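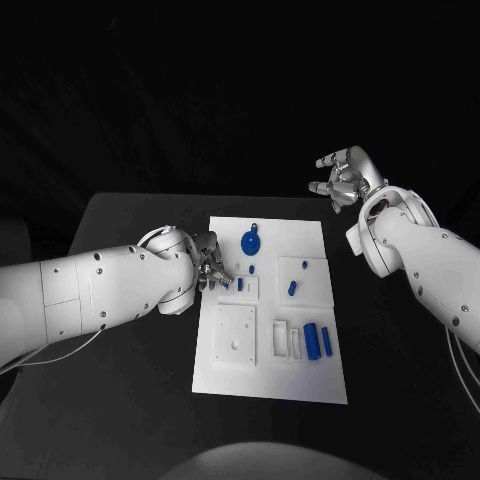
Robot arms on the peg boards: what happens with the people who did this by hand?

Posted by benchhand_k, August 23, 2025

I work at Karaca, in the small assembly room. We put blue pegs and cylinders into white plates, 400 boards in a normal week. From September two arms will do the pegs, and the rest stays with us for now. My supervisor says no one loses the place, but the work will be different. Has somebody lived through this already? I would like to know what my day will look like, and if I should ask for training before or after the start.

tolga_nanonstead
Ask before. At our place in Nanonstead the training came three weeks after the arms, and in these weeks we only stood and watched. Now I load the boards, check the pegs which are not straight and write down the stops. My hands hurt less than before. My head is more tired, and I miss talking with the person beside me, who was moved to packing. Ask also who is allowed to press the stop, and get it in writing. With us it was only the shift leader at first, and we had an argument over that.

quietshift
depends on the company. Clodico did it well, Drarumell did not

mirrorlake
I agree with the first reply. One more thing: look at how your pay is calculated. I was paid by the piece, and when the arms took the pegs my pieces were 278 a week and not 400. It took two months until we had an hourly rate.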